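Catness Wood Fiber Insulation Board
Rigid and flexible boards for walls, roofs and floors

Share 23 | Comments 13

Catness is a wood fiber insulation board made from softwood chips left over from sawmilling. It is sold for timber frame walls, pitched roofs, attic floors and the outside face of solid masonry walls. The range has two boards: Catness Rigid, a dense board with tongue and groove edges, and Catness Flex, a softer batt that is pushed in between studs or rafters.

Both boards are made by Potau. The rigid board is produced by the dry process, in which the fibers are dried, mixed with a binder and pressed to thickness in a single layer. The flexible batt uses the same fiber with a small share of binding fiber to help it spring back after it has been compressed.

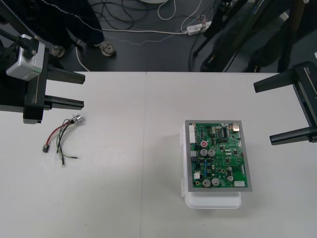 The main reason designers choose wood fiber is that it does several jobs in one layer. It slows heat loss in winter. Its weight slows the movement of heat into upstairs rooms in summer, a common problem in attic bedrooms under lightweight roofs. It also takes up and gives off moisture, so it suits walls that are built to dry to the outside.

Where it is used

Catness Rigid goes on the outside of the frame as a continuous layer. It covers the studs, so the timber no longer acts as a path for heat. It can be finished with a lime or mineral render system approved for wood fiber, or covered with battens and siding. On roofs it goes over the rafters, under counter battens, and works as a secondary water-shedding layer during construction.

Catness Flex goes in the cavity. Cut it slightly wider than the space so that friction holds it in place. It can also be used in service cavities on the inside of the airtight layer and between the joists of an attic floor.

Neither board is suitable below ground, in contact with standing water, or on flat roofs where the board would be sealed between two vapor-tight layers. For solid floors, ask for the separate floor grade.

Thickness and choice of board

Most new timber frame projects use both boards together: Flex between the studs and Rigid outside. The wall then has an unbroken outer layer and a full cavity, and the total thickness can be adjusted to meet the energy target without changing the frame size.

For passive-standard projects, the outer layer is usually the part that gets thicker. This makes window positions important. If the windows stay in the plane of the studs, the outside reveals become deep and the rooms get less light. Moving the window out toward the insulation line helps with both daylight and heat loss at the frame, but the window then needs proper support brackets. Decide this before the window order goes in.

For retrofit on masonry, Rigid is fixed directly to a flat wall or to a leveling coat. Old walls should be checked for rising damp and leaking gutters first. Insulation doesn't fix either one.

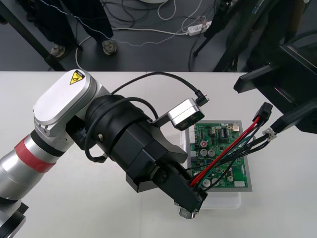

Can the rigid board be left uncovered while the rest of the building goes up?

For a limited time. Roof boards that have been laid with tight joints on a suitable pitch can stand normal rain while the roof covering is waiting, as long as water can run off freely. Wall boards that will be rendered should be kept dry and covered with sheeting. If the surface has been left in the sun and turned dusty, brush it down before the base coat. Boards with soaked edges must dry fully before they are covered.

Installation notes

Store boards flat, off the ground and under cover. Open packs only as they are needed. The tongue and groove edges are the part most easily damaged on site, and a crushed edge has to be cut off.

Start at the bottom with a level base rail, tongue facing up. Stagger the vertical joints by at least one stud spacing. Joints between boards may fall between studs, provided the tongue and groove is fully closed. Around windows, cut the board in an L shape so that no joint runs straight up from a corner. Joints at window corners are where render cracks show first.

Use wide staples or screws with washers, as given in the fixing schedule for the board thickness. Don't use foam adhesive to fill gaps. Small gaps should be packed with offcuts of Flex, and larger ones should be cut out and fitted again.

Rigid board can be cut with a circular saw connected to dust extraction, or with a fine-toothed handsaw for small pieces. Flex is best cut with an insulation saw or a long serrated knife against a straight board. Wear a dust mask for either one. The dust is plain wood dust, but there is plenty of it when a whole roof is being cut.

Airtightness

Wood fiber board is not an airtight layer. The wall or roof still needs a continuous air barrier on the warm side, usually a taped OSB panel or a variable membrane. Plan the line of this layer on the section drawings, and mark who seals each pipe and cable that goes through it. A service cavity on the inside keeps most electrical work away from the membrane and is worth the extra depth.

Carry out the first pressure test while the air barrier is still exposed. Leaks found after the plasterboard is up take far longer to fix.

Built project: Sendach Community Library

The library at Sendach is a two-story timber frame building with a floor area of 572 square meters. It used 3,429 square meters of Catness board in total, counting both products and all layers. The outer walls have Flex between the studs, Rigid outside and vertical larch siding on ventilated battens. The roof has Rigid over the rafters and a standing seam metal covering.

The design team had first specified mineral wool. The change to wood fiber was made after the summer comfort study, which showed the upper reading room getting too warm on sunny afternoons. External blinds were added to the west windows at the same stage. Part of the improvement comes from the blinds, so the board should not be given credit for all of it.

The walls were made as closed panels in a workshop by the timber contractor, Vương, with the outer board already fixed. Panels arrived on site with a loose strip of board at each joint, fitted after the panels were bolted together – this kept the tongue and groove edges from being broken during lifting. The building was weathertight by September.
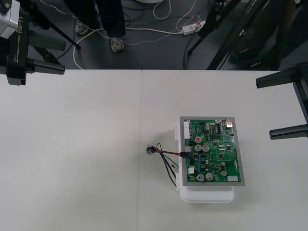

RB-Y1, with both arms over the white tabletop.

Environmental data

The fiber comes from softwood grown in managed forests, mostly as chips from local sawmills. The carbon taken up by the trees stays in the board for as long as the board is in use. When comparing products, check whether a declared figure includes this stored carbon or lists it separately, since the two methods give very different numbers for the same board.

Clean offcuts can be returned to the supplier in the original bags. Boards that have been screwed and battened can be taken down and used again if they have stayed dry. Boards with render on them are harder to separate and normally go to energy recovery, depending on local rules.

Fire and sound

Wood fiber board burns, and chars on the surface as it does so. The fire rating of a wall depends on the full build-up, including the lining and the cladding. Use a tested build-up from the technical file, and fit cavity barriers where the local code asks for them. The board can also smolder, so hot work near exposed board should be avoided. Keep clearances around flues exactly as the flue maker states.

The density of the board helps with airborne sound, especially in roofs under flight paths or close to busy roads. Test results are given for complete walls and roofs only.

Ordering

Both boards are sold by the full pallet. Part pallets of Flex are available from stock at some merchants. Thicker Rigid boards are made to order – please allow 13 working days before delivery. A list of cut sizes can be sent with the order for projects using prefabricated panels.

Samples, section details and the fixing schedule can be requested through the Potau technical desk.

This site uses cookies to remember your settings and measure visits. Accept all | Manage settings

Get product updates by email. Enter your address to subscribe to the newsletter.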